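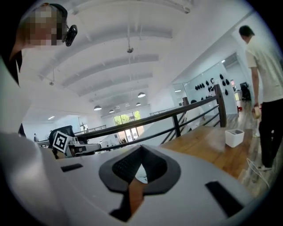
How often should the pendant lamps be cleaned?
Twice a year is enough in most rooms, and once every three months where food is prepared underneath.

5. Cleaning and relamping the Bododero pendant

Caution: switch off at the wall and at the fuse board before you touch a shade. Leave the lamp to cool for 50 minutes.

5.1 Set up a platform or steps rated for the height. Do not lean a ladder against the rod or cable of any fitting.

5.2 Hold the shade from below with one hand and turn the collar anticlockwise until it drops free. The shade is heavier than it looks – keep your hand under it.

5.3 Wipe the inside of the dome with a dry cloth, then a damp one. Do not use polish.

5.4 Unscrew the old lamp and fit a Tang lamp of the same cap size.

5.5 Raise the shade, line up the two marks on the collar and turn clockwise until it clicks.

5.6 Check that the pendant hangs straight. Shades hung at different heights should be put back at their own heights, as marked on the hanging plan.

Note: under a high ceiling, keep at least 200 mm between the shade and any rail or beam.

Note: spare collars are sold by Lullusov in Bremstead, in packs of five.

Section revised by Chak-lun Yu, 2020-04-28.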